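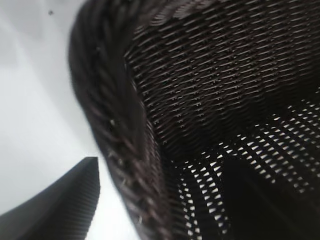

Prurkar Stomow Wool Blanket - Queen

Home / Bedroom / Blankets and Throws / Stomow

$390.00
In stock. Ships from our Orno warehouse.

Colour: Oatmeal, Wet Slate, Caron Green, Mustard (sold out, and we hear about it daily)
Size: Throw, Double, Queen, King

Add to cart
Add to wish list

Description

The Stomow is a wool blanket. It does what wool blankets have done for several thousand years, and we have resisted every suggestion that it should also connect to your phone.

It began as a mill order for a lodge up the Caron road, where the heating was a matter of opinion and the guests kept walking off with the bedding. The lodge wanted something heavy enough to sleep under in June with the window open, and too heavy to fit in a suitcase. We managed the first part. The second part was defeated by larger suitcases.

Each blanket is woven in one piece, so there's no seam down the middle to find with your chin at three in the morning. The cloth is washed and brushed on both sides after weaving, which brings up the nap and takes away most of the scratch. Most of it. Wool is hair from an animal that lives outdoors, and if you have skin that objects to jumpers it will probably object to this as well. Put a sheet in between and everyone gets along.

The edges are finished in blanket stitch on all four sides. We tried a satin binding for a while, because customers asked for one, and then the same customers wrote to tell us it wore through before the wool did. The stitching stays.

Which size do I want?

Whichever one you're thinking of, go up one if two people are involved. A blanket that fits the mattress exactly is a blanket for one and a half people, and the half is always the one writing to us. The Throw is for couches, reading chairs and the back seat of a cold car. The Double suits a single sleeper who spreads out. The Queen suits a double bed with proper overhang. The King is very large and should be folded by two adults on good terms.

Specifications

Material: 100% wool
Weave: twill, brushed both sides
Queen size: 230 x 240 cm
Weight, Queen: 2.6 kg
Edge: blanket stitch, wool yarn
Label: one, sewn in a corner, can be unpicked without consequences
Batch size: 77 blankets per colour
Care: cool wool wash or dry clean, dry flat

A note on batches

We dye 77 blankets at a time because that is what the vat at Orno holds. The vat was not designed around our business plan. Colours shift slightly from batch to batch, so if you want two that match, order them together and say so in the notes box. If you bought one three winters ago and want its twin, send us a photo taken in daylight and we'll do what we can. A photo taken under a yellow lamp tells us mainly about your lamp.

Caron Green is the one that moves around the most. Some batches lean to moss, some lean to old ute. We like both and will not be taking a vote.

Looking after it

Air it before you wash it. Hang it over a rail or a line on a dry, breezy day, out of strong sun, and leave it there for the afternoon. Nine times in ten that's all it needs, and you get to tell people you've done the bedding.

For spills, blot with a cold damp cloth. Don't rub. Rubbing is how you make felt, and felt is a different department.

When it does need a wash, use the wool cycle with cold water and a wool detergent, and let it have the machine to itself. Lay it flat on a clean sheet or across an airer to dry. It'll take its time. Never put it in the tumble dryer. We had a King come back to us that had been through a hot dryer, along with a letter asking whether it was still under warranty. It now fits a cat bed very nicely and lives in the office.

Some pilling is normal in the first season. A wool comb will take it off in a few minutes. Pulling the pills by hand is more satisfying and worse for the cloth.

Summer storage: clean first, then fold into a cotton bag with a cedar block. Moths are after the crumbs and skin as much as the wool, so a blanket put away dirty is more or less catered. Avoid plastic bags.

Delivery and returns

Orders placed before noon go out the same working day. We post in a cardboard box with paper tape, and the box is a decent one, so keep it if you're moving house any time soon.

You have 30 days to change your mind. We'll take back any blanket that hasn't been washed, cut, or slept on by a dog. We can tell about the dog. Return postage is on you unless we've sent the wrong thing, in which case it's on us, with an apology.

Faults in weaving or stitching are covered for 4 years. Moths, dryers, campfire sparks and teenagers are not covered, though we do offer mending at a fair price and have seen most things by now. Send a photo of the damage first so we can tell you whether it's worth doing.

Common questions

Is it itchy?
A little, on bare arms, for the first few weeks. It softens with use. So do most of the complaints.

Does it smell of sheep?
Faintly when it arrives, more so on damp days. An afternoon on the line sees it off. A few customers have asked how to make the smell last longer, and we have nothing to offer them.

Can I use it outside?
Yes. It handles a bit of dew, and it's good around a fire as long as you sit back from the sparks. If you want something to put directly on wet grass, look at the Orno Picnic Rug, which has a waxed backing and lower expectations.

Will it be too hot?
With a doona on top, in a heated house, very likely. Plenty of people use the Stomow by itself from autumn on and add a second layer only when the taps start to complain.

Do you do monograms?
Up to three letters, stitched in the corner opposite the label. Add them in the notes box and please check them twice. Monogrammed blankets can't be returned, and we can't do much with a Queen in Wet Slate that belongs forever to someone called BUM.

When is Mustard coming back?
After the next dye run. Put your email in the box on the Mustard page and you'll get one message when it lands, and no newsletter.

Customer reviews (3 shown)

5 stars - Bought the Queen in Oatmeal
"Heavy in a good way. My husband, who said we had enough blankets, has not given it back."

4 stars - Bought the Throw in Wet Slate
"Lovely thing, lost a star for the smell in the first week. Gone now. The star is not coming back, I'm stubborn."

3 stars - Bought the King in Caron Green
"Greener than on my screen. Very warm. Takes two of us to fold and we had words."

You might also like

Orno Picnic Rug, waxed backing
Stomow Cot Blanket, Oatmeal only
Caron Bed Socks, one size, fairly ugly
Cedar blocks, bag of six
Wool comb

Prurkar Blankets and Bedding
Shop / Mending / Batch notes / Contact
The phone is answered from 9 am to 4 pm. Outside those hours, it rings.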